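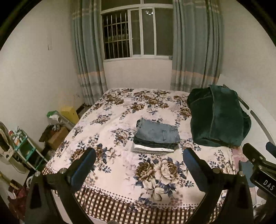 Denim on top, white layer underneath, before the stack goes into the drawer.

Blue dye transfer from denim onto white cotton when stored folded
Posted in Laundry & Storage by Kettunen
7 replies hidden, 3 shown – 1,554 views

I fold everything on the bed in the evening and put it away as one stack. Denim goes on top, then dark items, then whites. In October I found a faint blue-grey mark on a white T-shirt that had been under jeans for a fortnight. All items felt dry when folded. Is the order wrong, or is this a washing problem? The drawer is 670 mm wide inside, so two stacks side by side are possible but tight.

Gisten
Dry indigo does rub off, but mostly under friction. A static stack should not mark much unless something in it was still slightly damp. Waistbands and belt loops are the usual culprits, as the fabric is several layers thick there and dries last. Leave denim on the airer overnight after it feels dry. As for order, put whites in a separate stack, or on top with a plain cloth between. For new jeans, wash inside out, cold, on their own, until the water runs clear.

Tira
just hang the jeans

Tristitz
Agree with Gisten on damp. Two additions. Check the drawer base – bare timber can mark white cotton as well, and the colour is easily mistaken for dye. And fold to the drawer: at 670 mm you have 335 mm per stack, enough for a T-shirt folded in thirds. Mine is 700 mm and takes two without crushing. For the existing mark, soak in oxygen bleach before any tumble drying.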